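Zerlegen in der richtigen Reihenfolge

Ausgemusterte Bürorechner landen selten im Schredder, solange sich Laufwerk, Speicher und Prozessor einzeln verwerten lassen. Der Aufbereiter Brisetti nimmt seine Tower liegend auseinander, Seitenwand ab, Innenraum nach oben. Begonnen wird am Laufwerkskäfig: Strom- und Datenleitung abziehen, dann die Verriegelung lösen.

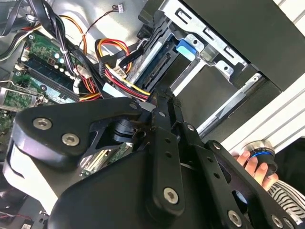 WERKSTATT & TECHNIK

Blauer Kunststoff kennzeichnet in vielen Bürogehäusen die Teile, die ohne Werkzeug zu bedienen sind. Stecker werden am Gehäuse gefasst, nie an der Ader. Für den Prozessor gilt: Bügel entriegeln, Rahmen aufklappen, Chip senkrecht abheben. Danach gehört er in eine Aufnahme, die ihn gegen Verrutschen sichert. 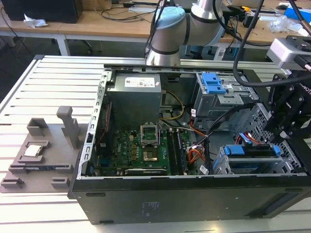
Wärmeleitpaste wird erst nach dem Ausbau entfernt, mit Isopropanol und fusselfreiem Tuch. Bei Brisetti durchliefen im Februar 121 Geräte diese Station, 17 davon mit verbogenen Kontakten im Sockel. Die Platine ist dann meist nur noch Ersatzteilträger. 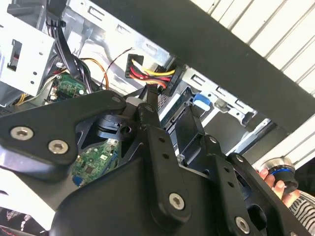 Nistor hält die Reihenfolge für zweitrangig und verweist auf die Kabel: Wer die Stränge vor dem Abziehen nicht beschriftet, verliere beim Wiederaufbau pro Gerät acht Minuten. Bei Brisetti bleibt das Netzteil deshalb bis zuletzt montiert – die Stränge behalten so ihre Lage.
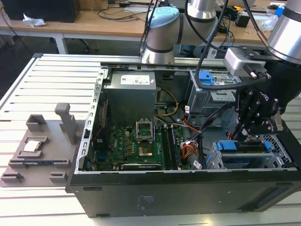 Uma widerspricht in einem Punkt. Der leere Sockel müsse sofort abgedeckt werden, auch wenn die Platine nur kurz liegen bleibe; Staub auf den Kontakten sei später kaum zu finden.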